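Prirolby Robotics Club
Progress report to the Wotex Small Grants Fund, autumn term
Prepared by Ayana Gidey, club lead

You asked for two pages. You are getting less, as the printer is in dispute with the school network again.

Money first. The grant was £3,241 and we have £168 left. Most of it went on the gripper, the cables for the gripper, and then longer cables for the gripper. The acrylic sheet is paid for and still in its brown paper, where it will stay until the students agree on what shape to cut it. They have been close to agreement since September.

The project remains as described in the application: a robot arm that picks mixed household objects out of a bin, one at a time, and puts them somewhere else on purpose. The "on purpose" was added to our wording in October.

Attendance is steady at 20, which is four more than we have stools for. Gemechu Assefa has run the Friday sessions and taught the Year 10s to write a test log. The logs are thorough and in places libellous about the arm.

Results. In the last full set of trials before half-term the arm made 76 attempts. Cans are our best object by a distance, lying down especially. Cups are fair. Sunglasses are poor, and the students have stopped using their own. The toy block depends on which way its bumps are facing, and two students are now writing a whole page on that, unprompted, with a graph.

The bin used to creep along the table during a session, which made our early figures look worse than they were. It is now clamped at the back. This was the cheapest improvement of the term and took the longest meeting.

What has slipped: the sorting stage. We said the arm would choose its own object by Christmas. At present a student chooses and the arm has a go. I would now put this at the end of February, and I would ask you not to hold Gemechu to it, as the date is mine.

Next term we plan to finish sorting, cut the acrylic, and take the arm to the Turkside schools' day, if it will fit in Csaba Szekeres's car. We are not asking for more money in this report. That will be a separate letter.

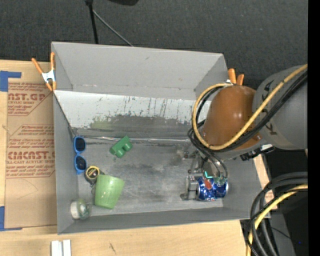

Kartini Lubis replied that the February date was fine by the fund, that she would like the toy block graph when it was ready, and that the separate letter should please come before the March meeting and not during it.

3 comments | 2 shares
Last updated: November
© Prirolby Robotics Club | Contact | Back to top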